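Home | Getting Started | Your Hearing | Forms and Fees | After Court | Help

Storkport Court Companion – User Guide
Section 4: Preparing for a first appearance on a minor charge

Welcome back! If you have worked through the first three sections, your account is open, your charge sheet is loaded, and you are ready for the part most people worry about, the first appearance itself. Take your time with it. Most folks get through this section in one sitting with a cup of coffee, but the Companion saves as you go, so you can stop after any step and come back tomorrow.

Please remember that the Companion is a planning tool. It helps you keep your papers and dates in order, and it can't tell you how to plead or whether you have a good defense. Those are questions for a lawyer, and step 6 will help you ask for one.

Before you begin

Have these close by: your summons or release paper, a photo ID, the name of anyone you have been told not to contact, and your work or school schedule for the next few weeks. If your release paper came from the Geslow courthouse, look for the short number stamped near the top. The Storkport courthouse prints its number at the bottom, under the signature line, and it is easy to miss.

Setting up your appearance

1. Sign in and choose My Hearing from the menu on the left. If you have more than one charge, you will see one folder for each. Open the one with the earliest date.

2. Type in your case number exactly as it is printed, dashes and all. If the Companion can't find it, wait one full business day and try again – new cases are loaded overnight, and a case filed late in the afternoon may miss the first load.

3. Check the courtroom. Storkport first appearances are usually heard in Room 64, and the Companion fills that in for you, but the paper in your hand always wins. If your paper names a different room, click Change Room and type the one you were given.

4. Read your release conditions slowly, one at a time, and tick the box beside each one when you are sure you understand it. Conditions might cover where you can live, where you can't go, and who you can't speak to. If one of them puzzles you, leave its box empty and click Ask About This. Your question is added to a list you can print and hand to your lawyer.

5. Set your reminders. You may have up to 4, by text or by email, and we suggest using every one of them. A good spread is two weeks ahead, one week ahead, the evening before, and the morning of.

6. Click Request Counsel if you don't have a lawyer and would like one. You will be asked about your income and the people you support. When you finish, print the request and carry it with you, even if the screen says it was received.

7. Click Review and Save. Read everything over once more and print your cover page, which is Form 668. Put it on top of your other papers.

NOTE: The Companion will hold 100 pages for each case. If you have more than that, load the ones that carry a date or a signature first, and bring the rest on paper.

CAUTION: Saving your hearing in the Companion does not tell the court that you plan to be there, and it does not change your date. If you can't attend, call the clerk's office before the hearing. Missing a first appearance can lead to a warrant and a second charge, even when the first one was very small.

CAUTION: Don't type your side of the story into the Notes box. Notes are meant for bus times, parking and phone numbers. They are not private between you and a lawyer, and they could be asked for later. Save the story for your lawyer.

If someone is helping you

Plenty of people set this up with a parent, a neighbor or a friend beside them, and that is a fine way to do it. Choose Add a Helper and type in the person's email. A helper can see your dates and reminders but can't open your charge sheet unless you switch that on yourself. You can remove a helper whenever you like, and they won't be sent a message about it.

The Crabtree branch library keeps a computer and printer for Companion users on the second floor. Ask at the desk for Trinity Pettigrew, who looks after this guide and is always glad to hear which step gave you trouble.

When your hearing is saved and your cover page is printed, go on to Section 5, What to Expect in the Courtroom.

Last updated: 12 March 2018 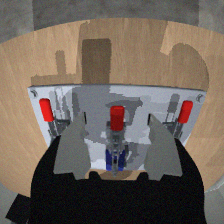
Page 64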